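Is a "heritage" label worth the extra money?

By Flora Gillies

My inbox has filled up with the word heritage again. It happens every February, when the spring lines go out to the shops and everyone with a loom, or a cousin who once owned one, finds a grandmother to put on the swing tag. This season it's Voma's turn. Their new scarf collection is "rooted in village weaving" and costs 400 dollars a piece. I asked which village. I got a very friendly email back with a lookbook attached and no village in it.

I like handwoven cloth. I own more of it than my closet can take, and I wear it to the grocery store. So I'm not complaining about the cloth. I'm complaining that the shopper is asked to pay for a story and then gets treated as rude for checking it.

Take Pandach, who sent me a shawl in wool and silk to look at. Lovely color, a brown that goes nearly purple in the evening. The card says "made by hand." When I turned it over I found edges so even and a repeat so perfect that I wrote and asked what part of the making was done by hand. The fringe, they said. The fringe is knotted by hand, the rest is power loomed. Fine! A power loomed shawl can be a very good shawl. But then say so, and don't charge me for the loom work of a person who only did the fringe.
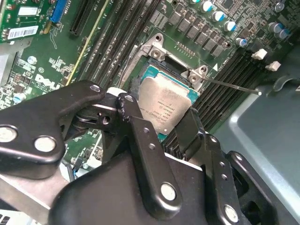
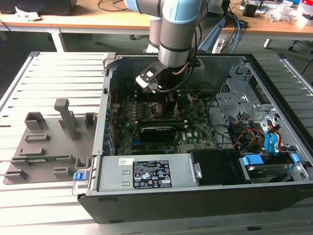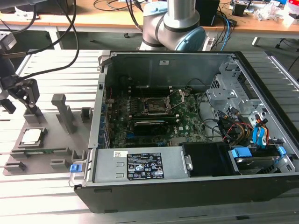 Declercq does a little better. Their jackets are cut from old stock, and the tag gives the mill and the fiber content in type large enough to read without my glasses. I still have my doubts about "old stock." How old? I have seen cloth called vintage that I'm fairly sure I walked past on a bolt two summers ago. The store manager told me the word covers anything the mill no longer produces, and by that measure half my sock drawer is vintage. The jacket itself is well made, though the sleeves run long and the lining catches on a watch.

Then there is Cereck, which lends out wedding outfits and has started selling its retired rental pieces as "pre-loved heirlooms." I went to the showroom and tried on three. One had a good heavy border and a hem that had been let down and taken up so often you could see every old stitch line. Price, 60 percent of new. For a skirt that has danced at who knows how many receptions, I'd want it for a lot less, and I'd want the hem redone before I paid.

Readers write and ask me how to tell the real thing. I'm wary of tricks. People will say to look for small flaws, but a machine can be set up to make flaws and plenty are. People will say to burn a thread, and I wish you luck doing that in a department store. What I do is ask who wove it, where, and how long it took, and then see whether the seller answers the question or sends me a mood board. A good dealer will usually bore you half to death with the answer. I've been kept standing for most of an afternoon hearing about one dyer's trouble with indigo, and I bought the cloth.

If you have a piece with a tag that makes a big claim, send me the exact wording and the name of the store. I'm collecting them for the next issue. So far I have 53, and "artisan-inspired" is well in the lead.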